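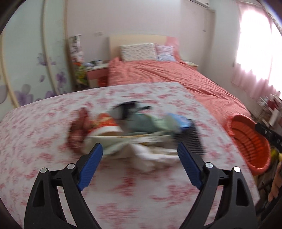 Altuvero is a household organizing and room-clearing service based in Draltstead. The company handles bedrooms, guest rooms, shared rooms and rental units in which clothing, linens and small household articles have built up on beds, floors and furniture. A typical starting condition is a loose pile of mixed articles on a made bed, with a towel crumpled among cloths and hard items such as containers or trays. On a patterned sheet like this white one with pink flowers, small items are easy to overlook, and our procedure begins with the bed for that reason. An open basket of the round, slatted type is placed beside it, and the pile is reduced from the top down.

Company background

Altuvero was founded by Zdeňka Zelenák, who had previously managed linen supply for a group of guesthouses. Her work there consisted mostly of stock rotation, storage layout and room turnover times. The first private contracts came from guesthouse owners who wanted their own homes put in the same order as their rentals. The company now employs 21 people in two crews and an office. The office is on the upper floor of the Olszewski building, with storage for baskets, bins and shelf parts on the ground floor. A second storage unit in Stondham serves the eastern part of our area.

Damian Cieślak joined as operations lead and wrote the current sorting procedure. He also trains new staff. Training takes 19 working days, of which the first four are spent on folding and stacking only.

To date the company has completed 3,139 rooms. A room is entered as complete when all surfaces are clear, all articles have an assigned place and the client has signed the room sheet. Partial work is not included in this number.

Sorting procedure

Work proceeds one surface at a time. The bed is cleared first and then serves as the sorting surface for the rest of the room. Where a room has two beds, one is kept clear for folded articles and the other is used for sorting. The duvet on the sorting bed is removed or folded back to the foot end, as a soft surface causes stacks to lean.

Articles are divided into the following groups:

Textiles for washing
Textiles for folding
Hard articles that belong in the room
Hard articles that belong elsewhere in the home
Articles for the client to decide on

Textiles for washing go directly into the basket. Towels are shaken out before they go in. Cups, tubs and other open containers are checked and emptied before they are moved, and are set upright on a tray. Bags are not opened by our staff unless the client has given permission on the room sheet. A closed bag is treated as a single article and goes to the decision group.

Hard articles are never put in a basket with textiles. Small parts, coins, keys and jewelry are placed in a lidded box with the room name written on the lid.

Baskets and containers

We use round and rectangular baskets with open sides for textiles, and closed bins for everything else. Slatted sides allow air to pass through a damp load and let the crew see the contents without unpacking. Baskets are filled to the rim and no higher. The standard basket in our own stock holds 40 liters. Clients who prefer to use their own baskets may do so if the handles are sound.

Cardboard boxes are used only for articles leaving the home. Each box is labeled on one short side and on the top.

Linens and bed make-up

Sheets and duvet covers are stored as sets, with the fitted sheet folded inside one pillowcase. Sets are stacked by bed size. Where a household has several sets in different patterns, we store one set in use, one in the wash and one on the shelf, and ask the client what should be done with the remainder.

Beds are made at the end of the visit if clean linens are available. Headboards are wiped down with a dry cloth. Painted and varnished wood is not treated with any product unless the client supplies it.

Service area and scheduling

We serve Draltstead, Stondham and the towns between them. First visits are surveys only and last one hour. The crew lead walks through the rooms with the client, notes the furniture and available storage, and fills in one room sheet per room. Work visits start at 8:30 a.m. Clients do not need to tidy in advance, and we ask that piles be left as they are until the survey is done.

December bookings are limited to existing clients. Guest rooms being prepared for visitors are given priority in that month.

Contact

Inquiries about private homes are handled by the Draltstead office. For rental units and guesthouses, please ask for Damian Cieślak and state the number of rooms, the number of beds in each and whether linens are stored on site.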